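**April, breakfast table, 9:40**

Cloth ironed by Uldis, or at least shown an iron. The Prindstead plates are on trial this week, and toast is stacked on the blue one.
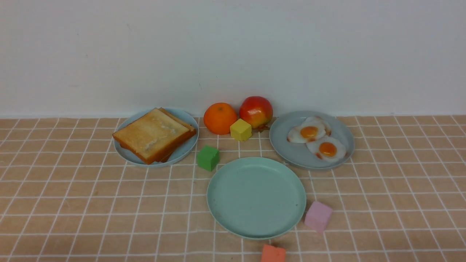

*Toast left, orange and apple at the back by the wall.*

Cúc wants the fruit nearer the front. Overruled until lunch.

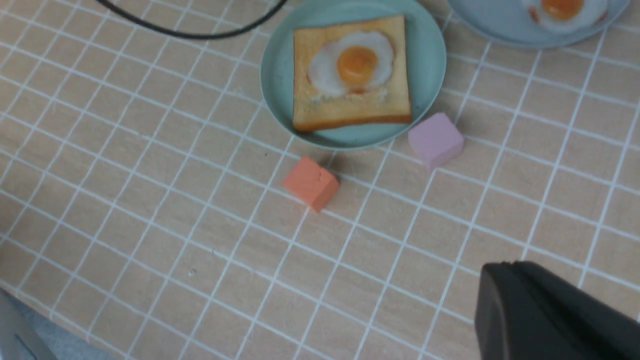 Portions are still unsettled. Cúc's menu card says one egg per slice, eaten together. The egg on the teal plate sits high on its toast – fine by me – and the other plate has an egg too. Ask Uldis for the Domański card, 72 mm, before we redo the labels.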